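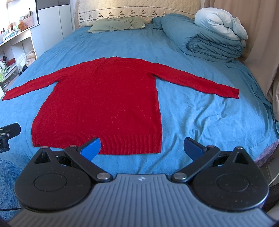

How should a heavy knit sweater be stored between seasons?
Fold it and keep it in a drawer, as hanging stretches the shoulders.

The Mostasden textile school has taught garment care for 9 years. Its April course begins with folding on a bed, where a long sleeve can be laid out in full. Stray fibers are removed by hand before the sleeves are brought in over the body.

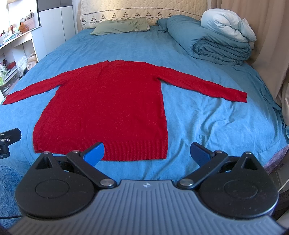 Red knit sweater with a ribbed hem, spread on a blue sheet.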